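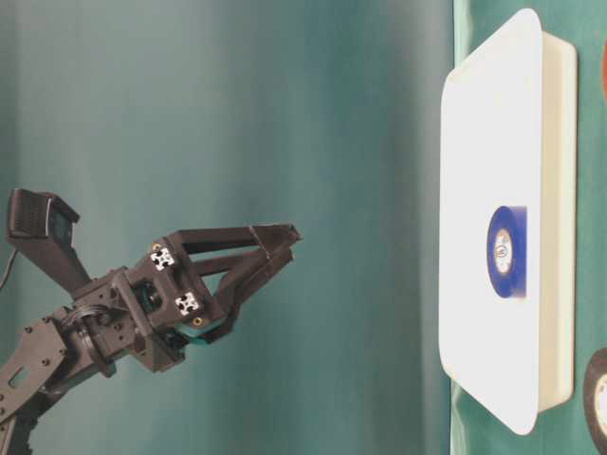 I run Oltimlow, a small community choir that meets in the old Marchand building, and I'm looking for a few more singers before we start on our winter program in September. Altos especially – we have three right now and they're getting tired!

You don't need to read music. Plenty of us learned our parts from the practice recordings I make at home (please forgive my tenor voice, I do my best). If you can hold a tune next to someone singing a different one, you'll be fine.

We rehearse every Wednesday at 7 p.m. for two hours, with a tea break in the middle that always runs long. Dues are $119 for the season, and that covers your sheet music and the bus to Nusby, where we sing in a lovely drafty church that holds nearly 200 people. If the dues are a problem, tell me and we'll work something out quietly.

No auditions. I'll just ask you to come a bit early your first night so I can hear your range and figure out where to put you – it takes five minutes and I'm the only one listening.

Want to try it? Leave a note with your phone number in the Oltimlow mailbox by the side door, or just show up. Bring a pencil and something to drink.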